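Buying a used valve amplifier by post

Second-hand guitar amplifiers hold their value better than most electric instruments, and most of them now change hands between private sellers. An instrument can be judged fairly well from clear photographs. An amplifier can't. Most of what decides its price is behind a back panel, and the seller has often never taken that panel off.

The Floltton Zosum is a good case to work from. It is a 15 watt valve combo with a single speaker, made in reasonable numbers and common in the classified sections. The circuit was revised once during production, and the later version, sold as the Zosum Nishad, has a different output transformer and a separate bias adjustment. From the front the two are the same. The serial number settles it: anything below 564 is the early circuit. Ask for the number before discussing price, and ask for it as a photograph of the plate.

Valves come next. Sellers like to say that an amplifier has been "recently revalved", and the phrase is of little use without a date and a receipt. Preamp valves last for years and are cheap to change. Output valves wear faster and should be replaced as a matched pair, and on the Nishad the bias has to be set afterwards. If the seller doesn't know whether this was done, allow for a new pair and an hour of bench time in your offer.

Filter capacitors are the larger expense. Originals in an early Zosum are past their working life whether or not the amplifier still sounds right. Symptoms are a low hum that does not change with the volume control, a soft bass response and, at worst, a blown mains fuse. A full set is 13 parts on the early board. The work should be left to a technician, as the supply holds a dangerous charge after the plug is out.

Speakers are often swapped. The original Sandano unit has a date code on the rim, and a replacement of the same impedance does no harm to the sound, though it does lower the price. Check the impedance. A mismatch can damage the output transformer, the one part of this amplifier that is hard to find.

Circuit boards deserve a question of their own. Early boards have thick tracks and survive repeated soldering. Later ones lift easily around the valve sockets, where heat does most of its damage. Ask for a close photograph of that area, taken in daylight, with the chassis out if the seller is competent to remove it. 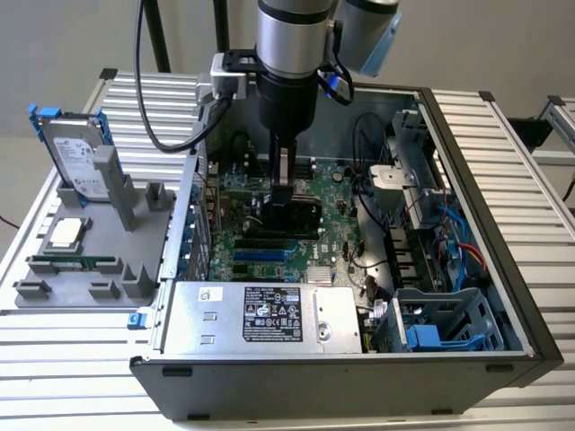

A green motherboard in an open desktop case.

Carriage is where most disputes start. Valves should be taken out, wrapped and packed in their own box. The combo itself wants a double carton with 15 centimetres of padding on the speaker side, and the mains lead should be tied down so that it cannot reach the cone. Few couriers cover valves or speakers under their standard terms – read the exclusions first – and collection in person is often cheaper once the extra cover is added.

On arrival, leave the amplifier to reach room temperature, refit the valves, connect the speaker and only then apply power. Any fault should be reported to the seller in writing the same day, with photographs of the packaging.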